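Water bottle refill stations: changes to the school program

The Jikitz refill program moves to its second stage in April. Under the first stage, 42 primary schools replaced at least one drinking fountain with a bottle refill station. The second stage opens the program to middle schools and raises the total number of places to 114.

Schools that apply must name a staff contact, supply a floor plan showing existing water lines, and agree to have each outlet tested for lead before the station is put into use. Testing is paid for by the program. A school with a failed test keeps its place on the list, but the station stays shut off until the pipe or fitting is replaced and a second sample passes.

Filter changes are now the school's job. The Tindar unit used in the program has a counter on the front panel, and the filter should be changed when the counter reads 100 percent used. Units installed under the first stage were set up with the counter turned off – Fergal Ó Riain, who runs installations, will send each of those schools a short sheet on turning it on.

Stations should be flushed for 3 minutes after any break longer than a weekend. Record the flush in the site log with the outlet number and the initials of the person who did it. Logs are kept with the school's other water records and are no longer sent in each term. 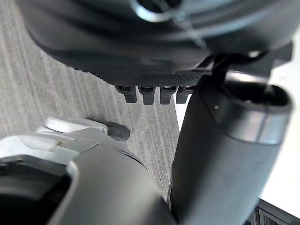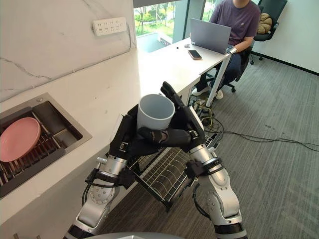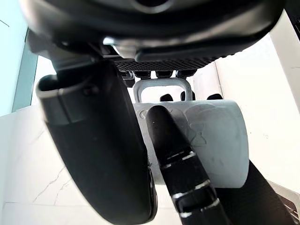 Can a school apply if it already has one refill station?

A school with one station may apply for a second, provided the existing outlet has a passing lead test on record. Schools with no station are placed first.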